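Ticket 223 - laundry room, Emcombe site
Opened 6/29/18
Status: open, waiting on parts
Category: linen / mesh items / dryer 2

**Problem as reported**

Mesh covers coming back from the wash with the bottom edge gone. Patterned grey ones mainly. Day room says they had 62 when the lot was delivered in May and can now put out far fewer, rest are in the mending crate. Want to know is it the machine, the powder or the covers. Also want them back asap, obviously.

**First look**

Went through the mending crate before touching any machines. 23 in there. Sorted on the folding table by type of damage:

- edge fraying, no holes - most of them
- holes in the mesh itself - a few, small, near the seams
- nothing wrong that I can find - 6, sent back up

So it's an edge problem mostly. Mesh body is sound on nearly all, I pulled it about quite hard and it doesn't ladder. Plain ones from the older Dulaton lot have a taped hem and are fine. Patterned ones (Covara) have a folded hem with one row of stitching, and once that row goes the whole lot opens up.

**Things tried**

1. Cleaned lint filter on dryer 2. Was bad but not the cause, same fault on next load.
2. Ran a hand round the drum of dryer 2 for burrs. One rough spot by the door lip, filed it down. Ran a load of old tea towels, no snags.
3. Checked washer 1 drum with a pair of old tights over my hand. Clean all the way round.
4. Washed two good covers loose at 60 with the towels. Both came out with threads showing at the hem. So thats repeatable.
5. Washed two more at 40 in a zip bag, nothing else in. Both ok.
6. Same again but 60 in the bag. One ok, one slightly fluffy along the bottom, can't swear it wasn't like that before.

Should of marked the hems with a bit of coloured thread before starting. Did it from step 7 on.

7. 40, loose, with towels. Threads showing again. So it's the rubbing more than the heat, or the velcro on the bibs, which were in with the towels and which I didn't spot till after.
8. 40, loose, towels, NO bibs. Slight fraying. Better than 7.

Velcro is making it worse then, but the hem is weak to start with.

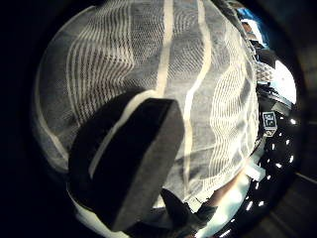 Worst of them are past a simple re-stitch. Fold has gone and there's nothing to put a needle through, you'd have to cut back to solid mesh and bind it, and then it comes up short on the big cushions. The ones with only an inch or two open are worth doing. Tried the overlocker on one, it chewed the mesh. Zigzag on the ordinary machine, long stitch, tissue paper underneath, went through ok. Tear the paper off after.

Don't iron them to get the hem flat. Tried it on a scrap, it shrank and went shiny.

**Supplier**

Rang Rivadeneyra, who sold us the lot. They asked what temp, said 40 mostly, which is true as far as I know - the sheet on the wall says 60 for "all soft furnishings" so who knows what evenings have been doing. They want three samples posted and the delivery note. Delivery note not in the file. Day room might have it, asked, no answer yet.

They'd rather not replace, wanted to send hem tape and call it quits. Said I'd come back to them. Tape would be useful either way tbh.

**For now**

- Mesh covers at 40, in a zip bag, own load or with pillowcases. No bibs, nothing with velcro or hooks.
- Low heat in dryer 1, or hang them. They dry in no time on the rack.
- Any loose thread, snip it, don't pull it. Pulling takes the whole row out.
- Damaged ones in the mending crate, not back on the shelf with the good ones.
- Wall sheet changed in biro, needs retyping properly.

**Still to do**

- [ ] post samples to Rivadeneyra (jiffy bags in stationery cupboard, think we're out of the big ones)
- [ ] find delivery note
- [x] file door lip, dryer 2
- [x] refit lint filter
- [ ] more zip bags, we have over 6 but two have broken zips and one is somebody's smalls bag
- [ ] hem tape, price it up in case they say no
- [ ] retype wall sheet

**Update, same day, late**

Evening shift say they have been doing the covers at 60 with everything else in one go, as per the sheet. Fair enough, sheet was wrong. Not going to hide that from the supplier but will check what the care label says first. Labels on the patterned ones are washed blank, need to find one that's never been used. Day room think there's a spare in its packet behind the games shelf.

Dryer 2 back in use for towels and bedding. Leaving ticket open till label found and samples gone.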